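Home Posts Replies Media About Search

Thread on looking after the teardown cell at Ikusar, as a few people asked what the job involves week to week. We take in old office desktops and strip them for parts. One arm, one bench, one gripper. I look after it on the day shift.

The gripper is a Gidimero two-finger unit. It is a plain linkage with pivot bolts and not much in it that can go wrong, apart from wear. What wears is the pivots. When they go slack, the fingertips stop closing in the same place every time, and you start missing small connectors.

I check for slack every Wednesday before the first run. Arm parked, air off, lockout on. Then I hold each finger and try to rock it sideways. If I can feel it click, the pivot gets stripped. If I can only see it move with a torch on it, I write it in the book and look again next week. 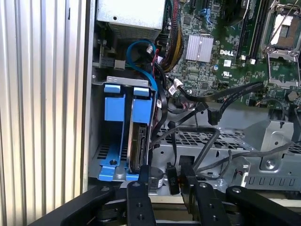 Finger alignment is the job that takes up most of my time. The tips have to come down either side of a part without leaning on whatever is next to it, and an old tower leaves you very little room to do that. Take the Dell: the fingers are down by the perforated tray with the small connector marked F10 between them, and there are cables just above. A tip that is a bit out of true will catch one of those before it gets anywhere near the part. So I set the tips against a steel pin in a block, and I don't trust the numbers on the screen until the pin agrees.

The pin block is home-made. It bolts to the corner of the bench in the same two holes every time. You bring the gripper down, close at low force and see which finger touches first. They should touch together. If the left leads, shim the left pad. If the right leads, same again on the other side.

Shims come from Ekpo in mixed packs. Buy the steel ones. We tried plastic for a while and they crept, so a gripper that was right on the early shift was out by late afternoon.

Bolts next. The pivot bolts are hex socket and they do back out in use. Clean the threads, one drop of medium threadlock, torque to the figure on the maker's sheet and put a paint mark across the head. I had skipped the paint marks when I started and spent a whole morning in August chasing a fault that was one loose bolt.

Don't grease the pivots. They run on dry bushes, and grease picks up the dust that comes out of old computers. There is a lot of dust. Vacuum with a soft brush, then wipe with a dry cloth. No air line anywhere near it - you only blow the muck into the bushes.

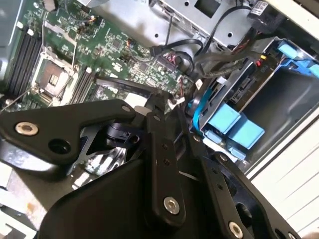 How often do the bushes need changing? Every 4000 cycles on our cell, and sooner if the rock test finds a click. The maker allows longer, but their figure is for clean work and ours isn't. It takes me nearly 40 minutes with the gripper off the arm, including setting it up again on the pin.

Order for doing it, if you have the same unit: gripper off and on to a tray. Photograph it from both sides. Outer plates first, then the links, and lay them down in the order they came off. Press the old bushes out with the proper drift. Fit the new ones dry. Build it back up with everything finger tight, close it by hand a few times, then torque it.

The camera gets its own check. It sits up at the wrist and it doesn't take much of a knock to shift the view. We have a printed target on the wall behind the bench. Arm goes to position 61, take a shot, compare it with the saved one. If it has moved by more than 5 pixels, I redo the calibration before anything else runs.

After any work on the fingers I do the camera check too, even if I haven't touched the bracket. The cable runs past it and you can pull it without noticing.

Spares I keep in the drawer: one full set of bushes, two pivot bolts, a pair of finger pads, the shim pack and a spare camera cable. Everything else Plosside can get to us by the next morning, so I don't stock it.

Still to sort out is the cable clip on the wrist. It works loose and I have been holding it with a tie. If anyone has found a better clip that fits the Gidimero bracket, send me the part number.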